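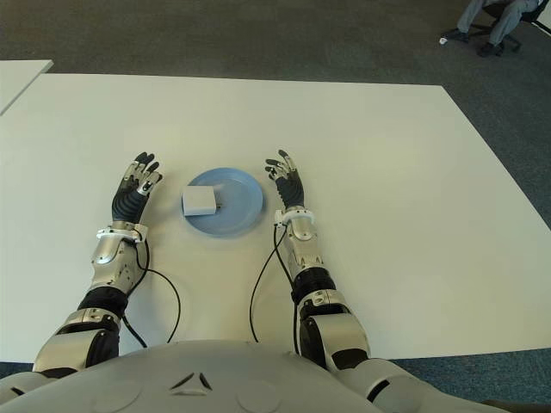 White tabletops over dark gray carpet, a pairing found in shared offices everywhere.

The Long Life of Office Carpet

The carpet on the second floor of the Lisgate building in Stonham went down before any of the current tenants moved in. It is dark gray, it comes in squares, and most people who walk on it could not tell you its color if you stopped them in the elevator.

Shireen Kekana could. She has been laying and lifting floors for commercial buildings since she left school, and she looks down when she enters a room. On a Friday morning in April she was on her knees near the Lisgate copy room with a flat blade, working up one corner of a square that had gone shiny from foot traffic.

"You start at the door," she said. "Doors, printers, coffee. That's where it wears. Under the desks it's the same as the day it came out of the box."

That is the case for carpet tile over carpet on a roll. When a patch wears out or somebody drops a pot of coffee, you pull the bad squares and put in new ones. The trouble is having new ones. Colors get dropped from the line, and even when the color is still sold, a fresh tile next to an old one looks like a mistake for months.

Kekana's answer is to swap. She takes good tiles from under filing cabinets and puts them by the door, then puts the worn ones where the cabinets were. At Lisgate she moved 80 of them in a day and a half. The building had 2 boxes of spares in the basement, and she opened neither.

A-yeong Byun manages the building and was glad to hear it. The last full replacement she priced, for a different floor, included moving every desk out and back over a weekend. "The carpet was the cheap part," she said. "It was the furniture. It was the phones."

She now keeps a floor plan with the swapped areas shaded in pencil. When a tenant leaves, she walks the space with the plan before the painters come, and marks what can be saved. From the last move-out she kept 600 tiles, stacked flat on pallets.

Stacking them flat matters. Tiles stored on edge take a curl, and a curled tile lifts at the corners where a chair wheel will find it. Kekana also checks the arrows printed on the back of each square. Most gray carpet has a direction to the pile, and one tile turned the wrong way will show up darker in afternoon light.

She does not use much glue. A few tacky spots hold a tile well enough in most rooms, and the next person has to get it up again. At Peletti, a furniture showroom across town, an earlier crew had glued every square down solid. It took her five days to clear one room, and she threw out the lot.

By noon the strip by the copy room was done and people were walking across it with their lunches.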